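The drawer under the phone charger

Most homes have one. In the flat above the old chandlery at Veltport it was the second drawer down in the hall, and by February it would no longer close. Inside were three dead chargers, a bag of SIM pins, a cracked screen protector still in its sleeve and every phone case the household had bought since moving in.

Cases are hard to throw out. They cost $40 new, they look fine, and the phone they fit might be passed down to a cousin. Then the cousin gets a different phone. The case stays, and so does the one bought to replace it when the colour got boring.

The Nerora repair shop on Tillman Street started taking them in last winter. Residents drop them in a tub by the door and the shop sorts them on a Wednesday, after closing. In the first three months it took in 694. Of those, 260 went back out to people who had the right phone and no case, and another 200 were too split or yellowed to use.

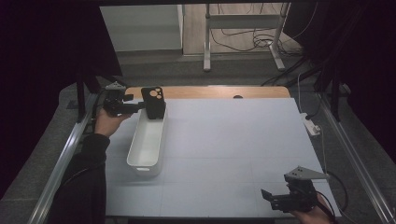 Sorting at home is easier than it sounds, provided you clear a table first. Use a bin with straight sides, long enough that cases can stand on edge like records in a crate. A flat pile hides everything except the top one, and you end up tipping it out each time.

Go by the camera cut-out before anything else. Two cases can be the same length and width and still belong to different phones, and the holes at the back will tell you faster than the fine print inside, which has usually worn off. Plain black ones are the worst for getting muddled. A strip of masking tape with the model written on it fixes that for years.

Wash the hard plastic ones in warm water with a drop of dish soap and leave them overnight on a tea towel. Silicone takes longer and picks up lint while it dries – hang it over a tap instead. Leather gets a wipe and nothing more.

Keep one spare for each phone in use. The rest can go. In Flastano the library has a box beside the returns chute, and it takes charging cables as well, tied with a rubber band and labelled if you know what they fit.

The hall drawer at Veltport closes now. It holds torch batteries and takeaway menus.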